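Zukevville Toy Swap list
January 5, 2019, posted by the list keeper

> Does anyone still have room for play kitchen things? I hate to toss them.

Oh, please don't toss them! I'd gladly take the lot, and so would half this list, I suspect. My two have kept one going since August, and it gets more love than anything we bought new — the Brinkmann train included.

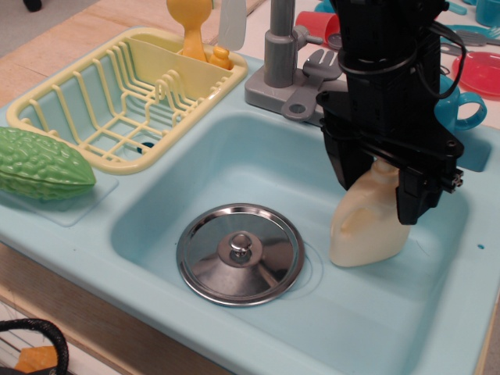 Toy sink, with a pot lid in the basin.

Bring yours to the Cladel Hall swap if you can, and stay for coffee, because I do like a chat.

Recent messages:
Rudetti blocks, wanted
Puzzles with missing pieces
Cladel Hall parking

Contact the list | Back to top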